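Chapter 7: Getting Into Swimming Shape

I swam my first club race at nine and came dead last (my brother Radu still brings it up!). So I won't pretend this chapter is for naturals. We'll start with breathing, then kicking.
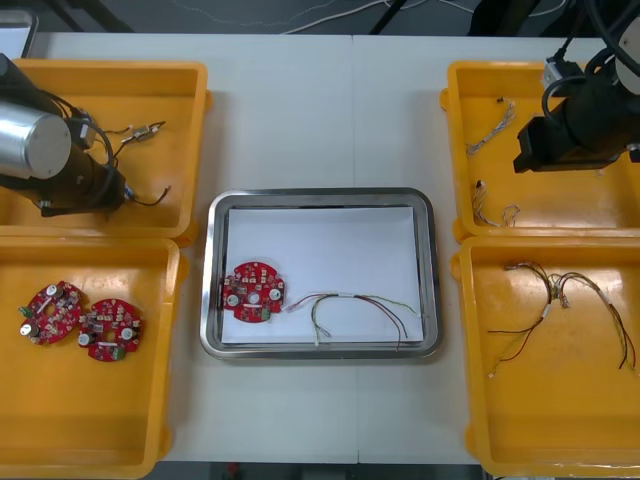

7.1 Breathe out first

Most beginners hold their breath. Try humming underwater at the Junlow pool, or whichever one's closest to you, and roll your head to the side when you run out of hum.

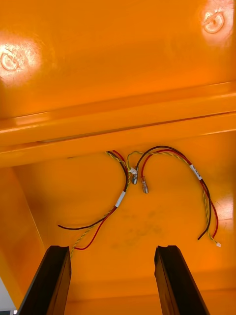
By Teodor Nedelcu

Kick from the hips, ankles floppy. Two easy laps, then rest at the wall.

Filed under: Swimming, Coaching Basics

Print | E-mail this page

Related chapters
- Turns and Push-offs
- Your First Meet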